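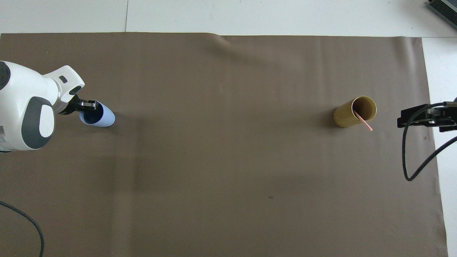
Budgeting for a two-arm bench: questions for Ashley Mellor

Ashley Mellor has bought equipment for the automation lab at Sedgwick for long enough to distrust a quote that fits on one page. When the group decided to add a second two-arm bench, she asked for the running costs of the first before she would look at a price.

"The arms are the number everyone remembers," she said. "They were a little over half of what we spent in the first year. The rest was grippers, mounts, cables, software seats and somebody's time."

The lab makes and tests handling routines for Nalumico, which packs kitchenware. Much of the bench work is simple stuff with cups and straws. Mellor said that matters when you decide what to buy, and that people tend to get it backward.

"They start with payload. They want the bigger arm in case. I ask what the heaviest thing on the bench has been since April, and it's a cup."

She keeps a line in the budget for what she calls table goods. It covers cups, straws, mats and paper, and she sets it at 300 dollars a quarter. The old system was that engineers bought these things themselves and sent in receipts, and some never sent them in.

"The surface is worth arguing over," she said. "If it shines, the cameras have trouble. If it wrinkles, things stand a little differently from one day to the next. A plain brown one costs next to nothing. I would buy three and put two on the shelf."

Sihan Liao, who runs the benches, had a longer list. He wants spare gripper fingers ordered with the arms, and enough cable to route properly.

"Cable is where we got caught," Liao said. "We measured with the arms parked. Then you reach across the table and you're short, so you go up a length, and now there's a loop lying on your work surface."
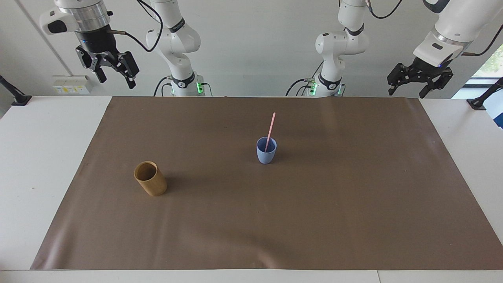 He would also pay for stiffer clamp stands. The cheap ones hold, he said, but they get bumped, and every bump means calibrating again. He puts that at 30 minutes each time, and Mellor has started charging those minutes to the equipment line so the department can see them.

The two of them disagree on service contracts. Liao likes the Nornomex plan, with a replacement arm promised in 2 working days. Mellor thinks it costs too much for a lab that doesn't run a night shift.

"If a bench is down for a week, people write up their results," she said. "They should be doing that anyway."

Liao's answer was that a week never stays a week. Parts for the first bench came through Sakdale, and one gripper took 90 days from purchase order to delivery. He now asks for lead times in writing before he compares prices.

They do agree on the order of spending. Table, power and network go in first, then stands and cameras, then the arms. On the first bench the arms came early and sat in their boxes while facilities sorted out the outlets, with the warranty already running.

The request for the second bench goes in on 30th October. Mellor has left the service contract as a separate item, so it can be approved or struck without touching the rest.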